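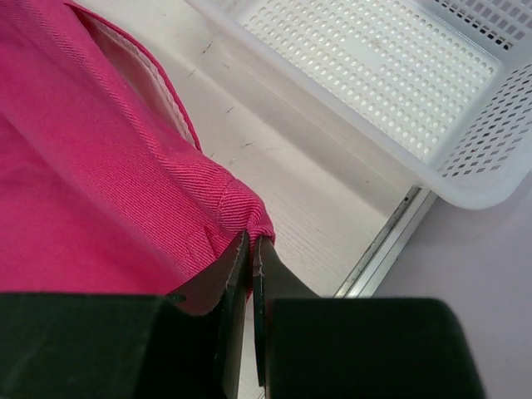

Fig. 7. Pink cloth with a diagonal weave, next to a white basket.

Section 7. Washing Colors for the First Time

Read this section before you put anything new and brightly colored into your Wimberg washer. Most people read it afterward, with a pink undershirt in one hand. The steps are the same either way, but there are more of them.

Bright reds, pinks and purples often leave the factory carrying more dye than the cloth can hold. The spare dye has to go somewhere. Your job is to see that it goes down the drain.

Before the first wash

1. Read the care label. If it says "wash separately," believe it. If it says "wash with like colors," treat that as the manufacturer being hopeful and wash separately anyway.

2. Test for loose dye. Wet a hidden corner or an inside seam with cool water, press a white paper towel against it and count slowly to 30. A clean towel means you may skip to step 5. A faint tint means carry on. A towel the color of beet soup means carry on and cancel your afternoon.

3. Empty the pockets. Tissues, coins and lip balm are outside the scope of this section and are covered, at some length, in Section 11.

4. Close zippers and turn the item inside out. Heavy weaves with a visible diagonal rib, such as twill and denim, rub against themselves in the drum and will show pale lines along the folds if washed right side out.

Note: Salt and vinegar do not set the dye in modern store-bought clothes. The 1961 Wimberg handbook said they did, and we still get letters. Vinegar will make the laundry room smell like a salad.

The first wash

5. Load the item loosely. The drum should be less than half full. A single jacket sloshing around by itself looks wasteful, and the machine may complain about balance. Add one old dark towel if it does.

6. Turn the dial to COLORS/COOL. Leave the spin on MEDIUM.

7. Pour liquid detergent into the left-hand compartment, up to the lower line. The upper line is for people who garden.

8. Press EXTRA RINSE, then START. The door locks after a few seconds and stays locked until the light goes out. Pulling on it has no effect except on the handle, which is a spare part (see the price list at the back).

9. Take the item out as soon as the cycle ends. Damp, bright cloth left in a heap can print its color onto itself, and the resulting cloud pattern is permanent.

CAUTION: Do not use chlorine bleach on colored fabric. Do not use "just a little" chlorine bleach on colored fabric either.

CAUTION: Check the rubber door seal before the next load. Water collects in the lower fold, and it may be carrying dye. Wipe it with a rag you do not love.

Drying

10. Shake the item out and hang it in the shade, still inside out. Direct sun is free and works beautifully on sheets, but it will take the color out of a pink shirt faster than 23 washes would.

11. If you must use a dryer, select LOW and remove the item while the seams are still slightly damp. Skinner stacking dryers have no LOW setting. On those, choose DELICATE and stay nearby.

If the dye has already traveled

Do not dry anything. Heat fixes the new color, whether you asked for it or not.

12. Take out the item that caused the trouble and put it somewhere by itself.

13. Wash everything else again at once, cool, with the normal amount of detergent and EXTRA RINSE on.

14. If the tint remains, use an oxygen-based color-safe whitener and follow the packet for soaking times. Wool and silk are excluded. So are we, from any argument about wool and silk.

15. Repeat step 13. If the load is still pink after this, it is a pink load, and Section 8 (Sorting) may now be read with fresh interest.

Text revised by Anel Jacobs, Kullach service office, 26 October 2024. Replaces the loose sheet supplied with machines sold before January.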